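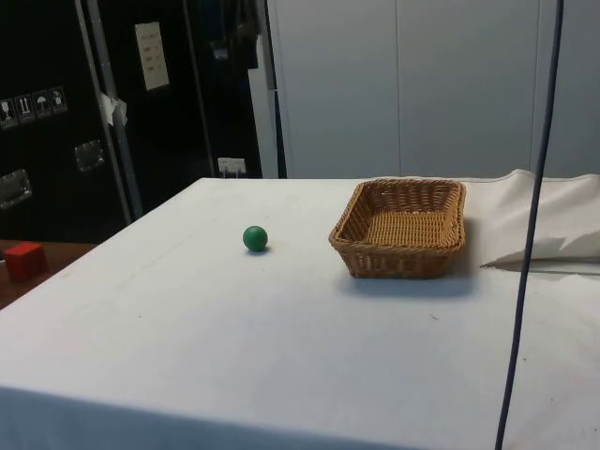

Getting gray smudges out of a white cotton tablecloth
Grullstead Household Help

I have a plain white cotton tablecloth that has picked up gray smudges and tiny dark specks. I've washed it twice on warm with regular powder and the smudges are fainter but still there. Our water is hard. Is it worth trying bleach, or will that turn it yellow?
dora_k, 22 Mar 2024
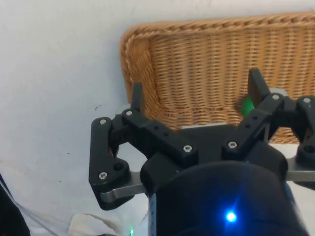 Wicker basket by the wall.

Chun-hung Yuen
Skip the chlorine bleach for now. It can yellow cotton, and with hard water it won't help much. Gray marks are often a mix of grease and minerals. Rub a little dish soap into each one and leave it for an hour. Then soak the whole cloth overnight in warm water with oxygen bleach - follow the amount on the tub.
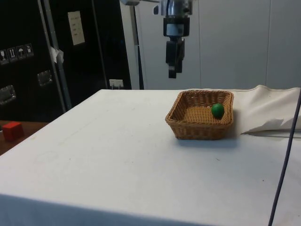 Wash it the next day on the hottest setting the care label allows, and leave out the fabric softener. Check the marks before it goes in the dryer. If you can still see them, soak it again. Mine took two rounds last April.

whiteley84
Just use vinegar.

Pat in Stidilach
Vinegar in the rinse is fine for hard water but don't mix it with any kind of bleach. The specks could be mildew if the cloth was put away damp. 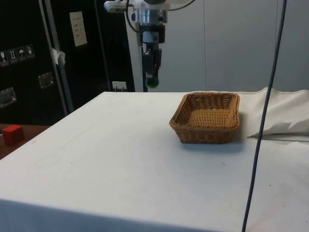 For mildew, brush it off outside first, then do the oxygen soak. I keep my cloths rolled on a tube now and they crease less too. Line dry in the sun if you have the space.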